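Why Does a Puffy Coat Keep You Warm?
Feb 9, 2019

When you put on a thick winter coat, you feel warm after a few minutes. Many children think that the coat makes the heat. But a coat has no fire in it and no battery. If you leave it on a chair all night, it will be exactly as cold as the room.

So where does the heat come from? It comes from you! Your body takes energy from your food and makes heat from it, day and night, also when you sleep. The work of the coat is to keep this heat near you.

Heat likes to travel. It always goes from the warm place to the cold place. On a winter day you are the warm place, and the street is the cold place, so your heat wants to go out. Some things let it pass quickly. Metal is one of them. Other things let it pass very slowly, and we call them insulators. Air is a very good insulator, but only when it stays still. When the wind blows, it carries the warm air away from your skin, and new cold air comes in its place.

A padded coat is a trap for air. Inside the cloth there is a soft filling, which can be feathers or thin threads. Between them are many very small spaces, and the air in these spaces can hardly move.

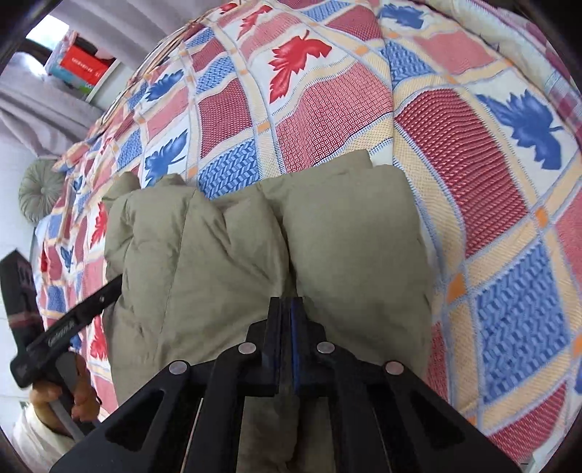 A padded garment in khaki green.

The small soft feathers of ducks and geese are called down. Down has no long hard stem in the middle. It looks more like a little star with many arms, and the arms push away from each other and keep the space open. Birds used this trick long before people did. On a cold morning in March you can see a sparrow which looks round like a ball. It did not eat too much. It lifted its feathers to hold more air.

In the mountain village of Zadov, the winter is long and the school stands at 1,135 meters. Children there wear 11 pieces of clothing on the coldest days, if you count each sock and each glove. Several thin layers work well, for there is also air between one layer and the next.

What happens if down gets wet? The little arms stick together, the spaces close, and the air goes out. Then the coat becomes flat and does not warm you well until it is dry again.

Try it at home
Take two equal jars with lids and ask an adult to fill them with warm water. Put one jar inside a thick wool sock. Leave the other one without anything. Wait half an hour, then open both and put a finger in the water. Which one is warmer? Write your answer in your notebook, and try again with a wet sock.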